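Speaker notes, The One-Bowl Kitchen
Brurnville Library, evening series
2 June 2026

Slides are numbered in the corner of the handout. If the clicker dies, just keep talking, they have the handout.

OPENING (don't rush it)

Hi everybody, thanks for coming out. I'm Latifa Alaoui, I write the small-kitchens column for the Irnotero newsletter, and tonight I want to talk to you for a good long while about a bowl. One bowl! I know. My sister asked me if I was being paid by the minute.

So, quick background. In January I moved into an apartment with a kitchen you can cross in two steps, and I had boxes and boxes of kitchen stuff that I'd been hauling from place to place. Nesting bowls with no nest left. A salad set from a wedding (not mine). I put every bowl I owned into the hall closet and let myself keep one out. If I needed a second one I had to go get it, and write down why.

(Pause here. Somebody always asks if cereal bowls count. Cereal bowls don't count. I'm talking about mixing, rinsing, tossing, carrying, the bowl that sits on the counter and does jobs.)

SLIDE 1

Okay, the bowl. I'm a fan of plain round ones and I'm going to be pretty stubborn about that tonight. A round bowl with a smooth inside has no corners for flour to hide in, and you can get a spatula all the way around it in one go. I like a color too. White bowl on a white counter, I lose track of where the edge is when I'm tired, and then there's egg on the floor. Pink on a pale counter, no problem.
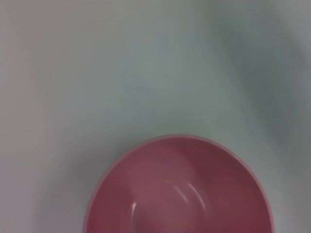 Jin-sol Koo wrote in after I ran the first column on this: I tried it for a month and the color part is the part that stuck with me. I'd always bought clear bowls so I could see what was in them, and all I ever saw was the counter underneath. Switched to a dark red one and suddenly I could tell when I'd missed some dry flour at the bottom. My complaint is the shine. Under my kitchen light a glossy bowl throws a big white streak right where I'm trying to look, so I end up tilting it like I'm panning for gold.

I love that note, and I think the complaint is fair. Glossy is easy to wipe and a bit of a pain to look into. My answer is move the bowl. Slide it half a foot toward you and the glare lands someplace else. I've done that so many times I don't notice anymore.

(Ask for hands: who has a favorite bowl? Let two or three people talk. If it's quiet, tell the potato salad story. Keep the potato salad story SHORT.)

WHAT WENT IN THE LOG

The log was a notebook on a string by the closet door. Let me read you a few entries, as written:

"Needed second bowl. Eggs separated. Legit."
"Needed second bowl. First one had keys in it."
"Needed second bowl. Did not need second bowl, was annoyed."

The keys one came up a lot! I'd come home, drop my keys in the bowl, drop the mail in after the keys, and then at dinner time I'd be standing there with a bag of spinach and no place to put it. So that turned into rule one, and it's a kitchen rule that has nothing to do with cooking: the bowl stays empty when it's resting. If you need a key bowl, go find a key bowl. Mine's a chipped saucer now and it's doing great.

Rule two is where it lives. I used to put it away after every wash, bottom cupboard, behind the colander, and then I'd skip rinsing the grapes because I didn't feel like bending down. So now it lives out, on the stretch of counter to the right of the sink, and I keep that stretch clear. Taha Benjelloun, who has a kitchen even smaller than mine, keeps his on top of the fridge. I couldn't do it, I'd need a stool, but he swears by it and he's tall.

SLIDE 2

Plastic or not plastic. This gets people going, so take a sip of water first.

I've cooked with glass, steel, ceramic, and plastic, and for a bowl you pick up all day long I keep coming back to plastic. It's light. You can hold it against your hip with one arm and stir with the other. It doesn't ring like a bell when the whisk hits it at six in the morning. Drop it and you say a bad word and pick it up again.
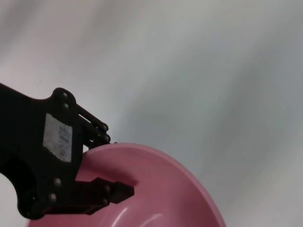
The downsides, and I do want to be fair about this. Plastic holds on to smells. I had onions sitting in one overnight and then made whipped cream in it the next day, and we ate that whipped cream, but we didn't enjoy it. Grease hangs around too, so if you're doing egg whites, wash it twice or go get the steel one out of the closet and put it in the log with your head held high. And don't put a plastic bowl in the microwave unless it says on the bottom that you can. Flip yours over when you get home and check.

Scratches: I stopped using a metal whisk. Silicone one from the Paulík store on the corner, works fine.

(If Tarek El Sherbiny is in the audience he will bring up wooden bowls. Let him. Wooden bowls are lovely for salad and I'm not going to mix cake in one.)

THE WASHING PART

Short section, but it's the one people thank me for later. With one bowl, you wash as you go, there's no other way to get dinner made. Rinse the beans, tip them in the pot, swish, wipe, next thing. I do dry stuff first, then wet, then anything with raw meat dead last, and after that it gets hot water and soap and a proper scrub and it's finished for the night.

My sink used to be full by the time we sat down. Now it's plates and a pan. I've been at this since the winter and I still get a little kick out of it!

WHAT I BROUGHT BACK

People want to know if I'm still down to one. No. I brought back a second, a small one, for eggs and for dressing. The rest went in a box and Brahim Radwan drove it over to the swap shelf for me, and when I stopped by later the salad set was gone, so somebody in Brurnville is now the owner of a pair of tongs shaped like hands. Congratulations.

QUESTIONS

Leave plenty of time. Likely ones: what size (big enough for a bag of salad, small enough to fit under the faucet), does it need a lid (a plate works), what about a spout (nice, don't pay extra).

Sign-up sheet for the newsletter is by the door. Chairs get stacked on the left wall, and I need my extension cord back.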